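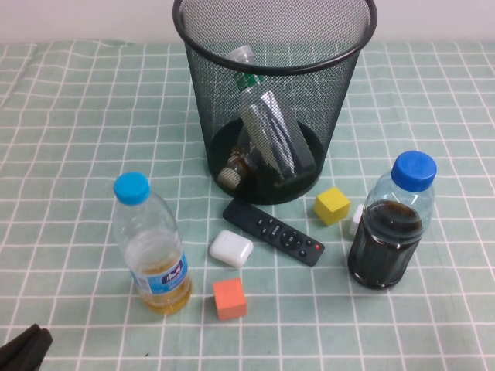

Wrist camera or fixed camera, and how many demos for a "put the rubbish in the bin" task?

Posted by Zamfira Zamfir in Arms and Grippers

I'm teaching a Denetti arm to clear rubbish off a table into a wire mesh bin. I drive it with the Trunder hand controller and record everything in Nistor, then train overnight on what I've recorded. The rubbish is mostly plastic bottles, some with drink still in them. There are also things on the table that are supposed to stay: a TV remote, an earbud-style case and a couple of coloured blocks.

So far I have 50 demonstrations, all driven by me. On playback the arm does well with light, empty bottles. With a bottle that has liquid in it, one of two things happens. Either it closes too high and the bottle tips, or it gets to the bottle and just sits there with the fingers open until I stop it. It has also gone for the remote a few times when the remote was lying close to a bottle.

I record a fixed camera that looks over the table and a small one on the wrist. I've been wondering if the wrist view is doing more harm than good, as the bottle fills so much of it at close range.

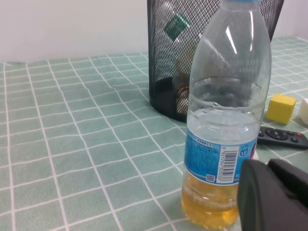 Wrist camera view of the part-full bottle, with the bin behind it and the remote on the right.

What I'd like to know:

Should I drop the wrist camera and train on the fixed one only? Do I need to get to 1000 demos before judging it? I've seen that number thrown around and at my pace it would take me until September. And does it matter that I pause a lot while driving? I tend to stop just before grasping to check the fingers are lined up.

The tablecloth has a grid on it, if that makes any difference. I can change it.

tealeaf_robotics

Keep the wrist camera. The fixed view tells the arm which bottle to go to and where the bin is, but it won't show finger position well enough for the last few centimetres. If you take the wrist view out I'd expect the tipping to get worse.

Your last point is the one I would fix first. If you stop before every grasp, your recordings contain a long run of frames where the fingers are open next to a bottle and the command is "don't move". The arm has learned that, and it is copying you when it sits there. Empty bottles probably get away with it because you're less careful with them and pause for less time. Go back through your recordings and look at the stretch before the fingers close. If you see a second or more of nothing, trim it. Nistor has an idle filter under the export settings. Set it low to begin with or it will cut out the moment where the fingers are closing and the arm is still, and you need that.

Then record new ones without the pause. It's hard at first. Practise the motion with recording turned off until you can go in, close and lift in one go, and accept that you'll miss sometimes. When you miss, back off, go in again and keep the recording if the second try is clean. A few of those are useful because the arm sees what to do after a bad approach.

For the tipping, check where you are gripping in your own demos. I bet it varies. Pick one height, low on the body where the weight is, and use it every time for bottles with liquid in them. Ribbed plastic also gives a bit when the fingers close, so lift slowly for the first few centimetres.

No, you don't need 1000 before judging it. 50 is thin for this many objects, but sloppy demos don't get better by having more of them. I'd redo the 50 properly, train, and see what still goes wrong.

Mick from Besberg

Had the same trouble with the remote. Mine grabbed a black stapler instead of a cup. What fixed it was moving the stapler around between runs. If the remote is always in front of the bin, the arm doesn't have to learn anything about the remote at all. Move the bin too.

Also put the caps on tight. I learned that one the hard way, took me an afternoon to get cola out of a gripper.

Grid_and_Gravel

Agree with most of the first reply. Two things to add.

Clear plastic is awkward for cameras because you see the cloth and the bin straight through it. The grid lines will show through an empty shoulder or bend in the wrinkles. I wouldn't call it a problem, but if you only ever record on that cloth the arm may not work on a bare table. Do a share of your demos on a different surface if you plan to use it anywhere else. If it's only ever going to live on that table, leave the cloth on.

Second, vary what's already in the bin. Start some runs with it empty and some with it fairly full. I had an arm that would only let go over a bin with something in it, and it took me about a week to work out why.

On the idle filter, I disagree slightly. I'd throw out the worst recordings completely and record them again. Trimmed demos can have a jump in them where the arm position skips, and my Denetti jerked at exactly that spot on playback.

Zamfira Zamfir

Thanks all. I went through the recordings last night and the pauses are much longer than I thought, nearly three seconds in a few of them. My grip height is all over the place too. I'll bin the worst ones, practise going in without stopping, and start shifting the remote and the blocks between runs. The wrist camera stays on. I'll post again when I've trained on the new set.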